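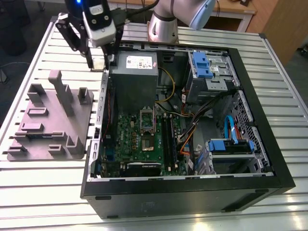
Desktop tower opened on the work table

Thread: Mudavov pellet plant, 2 more boilers?

ttveit
October 25, 2020
The plant in Mudavov wants to add 2 boilers and burn forest residue from inside a 149 km radius. Has anyone read the supply study? It's 301 pages and I got as far as the chapter on sawmill waste.

quintana_i
Read most of it. The residue numbers come from Ekström and they look fine for a wet year. In a dry one the sawmills at Dravau cut back and you're buying roundwood.

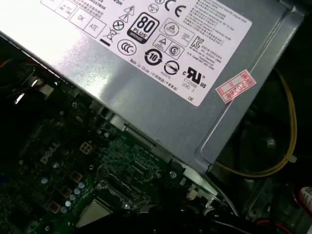
Power supply label and green Dell motherboard

timo.rothe
I don't agree. Dravau has long contracts. The boilers need 585 tons a day at full load and they won't run at full load outside of February.

quintana_i
Contracts for sawdust, yes. Bark and tops are spot market. Check the table at the end.

timo.rothe
Checked. Fair point on the tops. I still think the price risk is small next to gas.
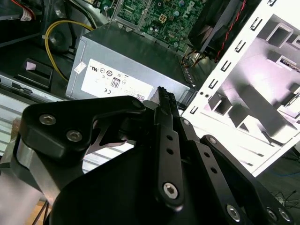

Black gripper at the open computer case

ttveit
What about trucking? Our road already gets the Andari trucks.

teodora_m
The study says rail from Dravau. The siding hasn't been used in years and the budget has no line for fixing it, so I would plan on trucks.

timo.rothe
The siding is a separate application. Ask the county for it.

ttveit
Thanks, will write to them and post the reply.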